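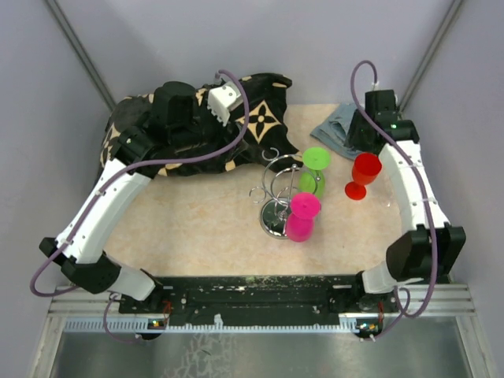
Courses > Languages > Working with Dictionaries > Week 3

Home | Units | Readings | Tutorials | Contact

Week 3: Using a bilingual dictionary properly

These notes go with the Saturday class at Feltesby. Bring a print dictionary if you own one. The class copies are the Cantero learner's edition.

1. Find the headword first

Most dictionaries list only the base form. If you meet the Italian word "andavano", you won't find it under that spelling in a small dictionary. Work back to the infinitive, "andare". For nouns, look under the singular. For adjectives, look under the masculine singular.

2. Read the whole entry

The most common mistake in the February assignment was taking the first translation given. Take the English word "light". An English–Italian entry has to cover the noun (luce), the adjective for weight (leggero), the adjective for colour (chiaro) and the verb (accendere). Decide what part of speech you need before you look at any of the translations.

3. Check it backwards

Once you've picked a word, look it up in the other half of the dictionary. If the English side gives you something you didn't mean, go back and try the next sense. It takes a minute – do it anyway.
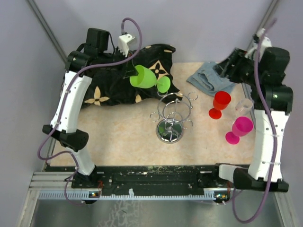
4. Fixed phrases

Phrases are usually listed under their main noun or verb. "In bocca al lupo" (good luck) may be under "bocca" or "lupo", so try both. Don't translate a phrase one word at a time.

5. Homework

Translate the short passage on page 4 of the reader, then write 600 words in English on 2 choices you found difficult. Name the dictionary you used. Hand it in by 15th August.

Comments

Siyabonga Coetzee: Can we use an app for the passage, or does it have to be print?

Raffaele Messina: An app is fine if it shows full entries with parts of speech. Sentence translators are not.

Siyabonga Coetzee: Thanks. Mine has the verb tables as well, so I'll stick with it.

Parnport student: The link to the reader isn't working for me.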